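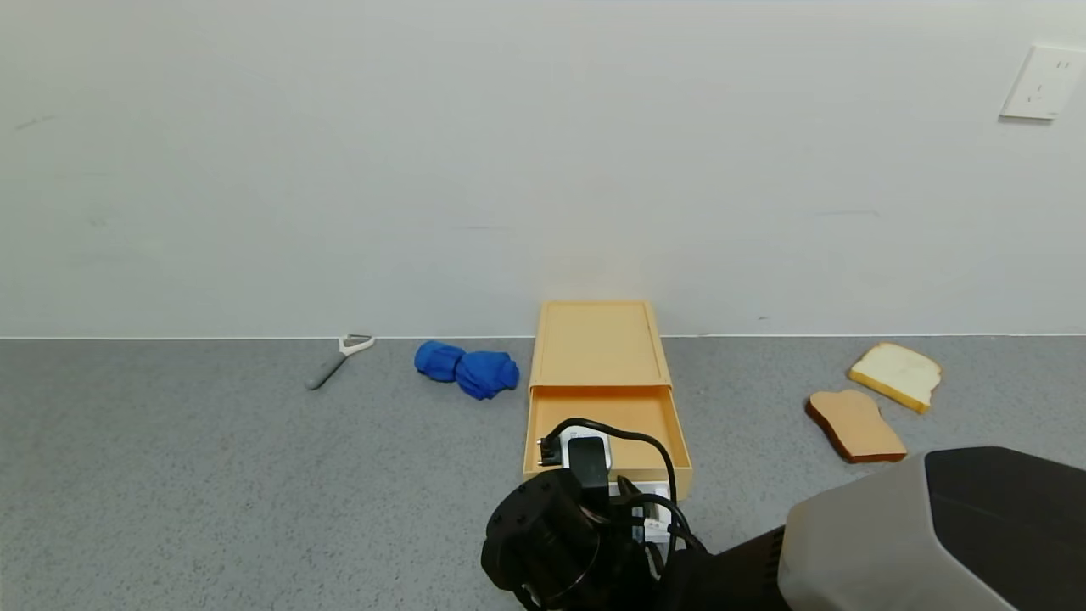

Dridlow: The Lantern Road (physical edition)

I've been making Dridlow on my own for what feels like forever, and I finally get to sell it in a box! It's a turn-based RPG with a party of two, a grumpy ferryman and his niece, and 278 rooms to poke through (I drew every one, my wrist remembers). Wen-hsiung Lui wrote the music and I still hum the swamp theme in the shower.

This first run is 600 copies. If you liked my older game Rilik, expect slower fights, meaner bosses and a lot more fishing. 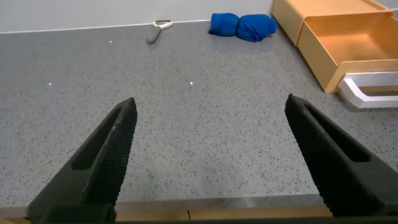 What you get

Game disc for PC, DRM-free
Fold-out map by Ishbel Cowie
Soundtrack download code

Shipping

Orders go out every second Friday in November. Please double-check your address, and email me if you want yours signed – I love doing those!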